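To: Pollden Hall members list
Subject: Re: Seating and presale for the Helmy choral concert

Thank you for your message, which is quoted in full so that other members may follow the question.

> The April notice states that members may reserve early for the
> Helmy concert at Pollden Hall. Does this cover the balcony, and
> is the limit per household or per member?

The presale covers the main floor and the balcony. The limit is four tickets per household, and the box office will apply it to telephone orders as well.
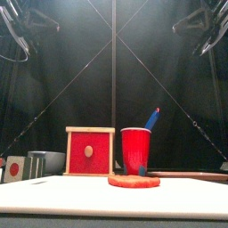 The balcony at Pollden Hall has 192 seats, and 50 of these are held back for the Fendwood school choirs until the general sale opens. Members who have asked about the stage drapes should know that the hall intends to hang plain black cloth behind the singers, much like the black backdrop behind the white tabletop board, with no painted scenery. The printed program will list both halves of the concert – the Lerkonbridge songs are in the second half. Doors open 30 minutes before the performance, and latecomers will be seated at the intermission.

Refunds are available until noon on the day before the concert. Exchanges for another date cannot be offered, as the choir will give one performance only.

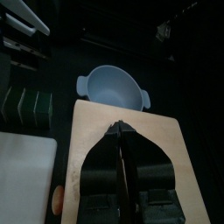

PARKING AND ACCESS

The north lot is reserved for patrons with permits. Wheelchair spaces should be requested by telephone when ordering.

Membership Office
Pollden Hall, Fendwood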